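### 4.2 Getting yaw out of a plain wooden block

I'll admit I thought this would be the easy section. Position came together in a couple of afternoons, and then yaw ate most of November. The trouble with a cube is that it looks the same every quarter turn, so a network trained to spit out one angle learns to hedge between answers that are all correct, and you get an average that's correct for none of them. Our first version did exactly this and I spent far too long blaming the camera calibration (sorry, Tímea).

What we do now is pretty simple. The yaw head in Zosamach predicts the sine and cosine of four times the angle, we divide back down, and the planner picks whichever grasp needs the least wrist rotation. Preben Bundgaard suggested this in a meeting on a Tuesday and I argued against it for an hour before trying it. It went in with 70 lines of code, most of them tests.

We trained on 1,100 wrist views and held out 200 more. I labeled 547 of the training views by hand, dragging a square over the top face until it lined up, and Villads Stougaard labeled the rest with a script that fits lines to the face edges and asks for help when the fit is poor. It asks for help a lot when one side of the block is close in brightness to the table. Pale wood on a pale surface is just a mean combination for an edge detector!

Shadows were the other headache. The segmentation step kept growing the mask out into the dark area next to a block, which drags the center estimate with it and then the fingers come down off-center. We fixed most of that by training on color-jittered crops and by throwing away any mask whose outline strays too far from a square (see Figure 3 for the kind of view I mean).

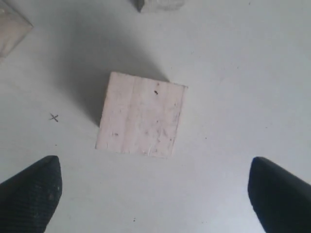 *Auður Bergmann*

**Figure 3.** Wrist view with the fingers open and one block between and above the fingertips. The top face is turned a few degrees clockwise, and the soft shadow spreads up and to the left.

Neighboring blocks get dropped if their mask touches the image border, so the two pale pieces at the top of Figure 3 never reach the yaw head. I went back and forth on that rule. It does mean the planner can forget about something it's about to bump into, and for now we handle it by keeping a running map of block positions from earlier views, described in Section 4.3.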